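Chapter 3
# Can a Machine Do the Chores Yet?

Draft for tutors, January 2020. Page refs to be fixed.

Short answer — some of them. Slowly. With a person close by.

Longer answer takes up this chapter. By the end you should be able to look at any job, at home or on a shop floor, and say which bits a machine could take on now, which bits it might manage soon, and which bits are still a long way off. You should also be able to say *why*, and that's worth more marks than the guess.

Start with what we already have. Washing machine. Dishwasher. Bread maker. Clothes dryer. All of them do chores, all of them have done for years, and hardly anyone calls them robots. Look at what they have in common. A closed box. One kind of load. A person puts the stuff in and a person takes it out again. The machine never has to find anything or pick anything up.

Now think about the bits left over. Sorting the wash into darks and lights. Turning a sleeve the right way out. Emptying a carton of returns and working out what's what. Small jobs, boring jobs, and most of us could do them while talking on the phone. These are the ones that have turned out to be hard.

## 3.1 Why the easy jobs are hard

A car door is the same shape every time. A jumper isn't. Pick it up by the collar and it hangs one way, pick it up by the hem and it hangs another, drop it and you get a third shape no one has seen before. Engineers call cloth a *deformable* object. Write that word down, it comes back in Chapter 5.

Then there's clutter. One shirt flat on a table — fine, plenty of labs can do that. Twenty items in a heap is another matter. The machine has to tell where one thing stops and the next starts, and when they are all the same colour there's not much to go on. Tags and cards help a person. They help a machine too, but only if they face the right way and it can read them.

And touch. You know you've grabbed two shirts and not one becuase it feels too thick. Most grippers don't feel much at all. They close, they stop, they lift.

A mixed carton brings all three problems together: soft things, piled up, with dark fabric against dark fabric and the odd white tag poking out.

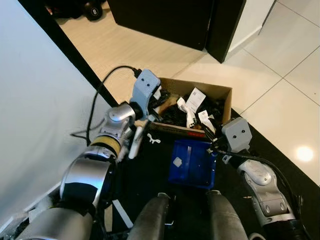
## 3.2 The Skudonach trial

Skudonach is a clothing returns depot, and we'll use it as our case study right through the unit. Cartons come in from shops, staff open them, check the tags, sort the goods and send them back out. On a busy day 4,000 items go across the benches. In July the depot set up two work cells to see how much of the sorting could be handed over.

The software was called Dilla. It picked the target, planned the reach and told the arms when to close. The benches, guards and floor markings came from a fitter named Gridside. A second program, Pace, kept the timing and logged every stop.

What the depot wanted to know:

- Can it take one item out without bringing three more?
- Can it find the tag?
- What does it do when it gets stuck?
- How long does a carton take, start to finish, next to a trained sorter?

Results in brief. Folded items near the top, good. Loose items further down, poor. Tags were found quickly if they were face up and often missed if they weren't. The worst shift had 43 stops logged, each one needing a person to walk over, and that walking time was left out of the first report. Remember that. We come back to it in 3.4.

Staff views were mixed. Some liked having the top layer dealt with. Others said it was quicker to do the lot by hand than to keep checking on the thing. Both can be true, it depends on the carton.

## 3.3 Three words to keep apart

**Automated** — the machine follows set steps. Your dishwasher.

**Assisted** — a person and a machine share the job, or a person steers from a distance.

**Autonomous** — the machine decides what to do next on its own, within limits.

Articles and ads mix these up all the time. A short clip of an arm lifting a shirt doesn't tell you which of the three you are watching. Nor does it tell you how many tries came before. Ask.

## Before you read on

Pick one chore you did this week. Write out every step, even the silly ones (open drawer, move cat). Mark each step A for easy to automate, B for maybe, C for not yet. Swap lists with a partner and argue over the Bs. Keep the list somewhere safe, you'll need it again for the task at the end of 3.4.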